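fatholm-bedroom — README

Sim room for the arm build in the shared shop. Rendered, no real footage in here.

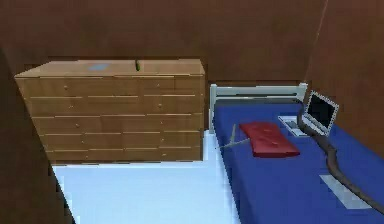
Noemi Parisi wants to know why we bother with a sim at all when the arm is bolted to a bench ten feet away and works fine. Her words, more or less: every hour on the room files is an hour the gripper mount stays crooked.

Fair. Mount is still crooked. But the bench is shared, somebody needs it for the lathe jig most evenings, and the sim runs on my laptop at 11 pm. Also the sim arm can hit a wall and I don't have to reprint a finger. So we do both.

What's in the folder

rooms/ — bedroom only for now. Bed with blue bedding, dresser, brown walls. Kitchen is half done, don't load it, it hangs.
tasks/ — 2 tasks, see below
runs/ — 200 recorded runs, one subfolder each
scripts/ — replay, reset, export
old/ — ignore

Tasks

pillow_move: get the red pillow to a spot on the bed picked at reset. Pillow is a soft body so it's slow. If it starts jittering lower the time step, don't touch the stiffness, Berhanu spent a long time on the stiffness.

laptop_close: push the laptop screen down. Laptop sits on the bedding. Hinge friction is a guess. Real hinges vary a lot and ours is probably too loose — Obsa is going to measure a couple of junk ones from the parts shelf.

Running it

Install the requirements file, then run scripts/reset once before anything else. Then scripts/replay with a run number. First load is slow, the textures get built. After that it's ok.

If the window comes up gray you skipped the reset.

Numbers, such as they are

Each run is capped at 21 seconds. 15 of the runs are bad (arm base was set to the wrong height, my fault), they are listed in bad_runs.txt. Left them in on purpose, Abrehet uses them for testing the filter. Drop them if you train on this.

No success labels yet. Somebody has to sit and watch them.

Known problems

- Dresser drawers don't open. They're one solid piece with the front. Separate drawers are on the list
- lighting is flat, anything trained on this will be surprised by the shop windows
- long cable is modeled as a chain of short links and it sometimes catches on the laptop. Looks dumb, harmless mostly
- joint limits are copied from the Farnar config and the elbow one is wrong for our arm. Check before you send anything to the real thing!!
- wall collision is on but the floor is a plain slab, no friction map
- export script writes degrees, replay expects radians. Yes I know. Convert with the -r flag untill I fix it

Using it with the real arm

Not yet please. Bereket has the safety stop wired but the relay sticks. When that's sorted: half speed, one hand on the stop, nobody reaching over the bench. Write it in the shop log so the next person knows the arm was moved and needs homeing.

Changes

October — walls redone, pillow swapped for the softer one, runs re-recorded after that
before October — see old/, notes are thin

Questions go on the shop list or leave a note on the bench.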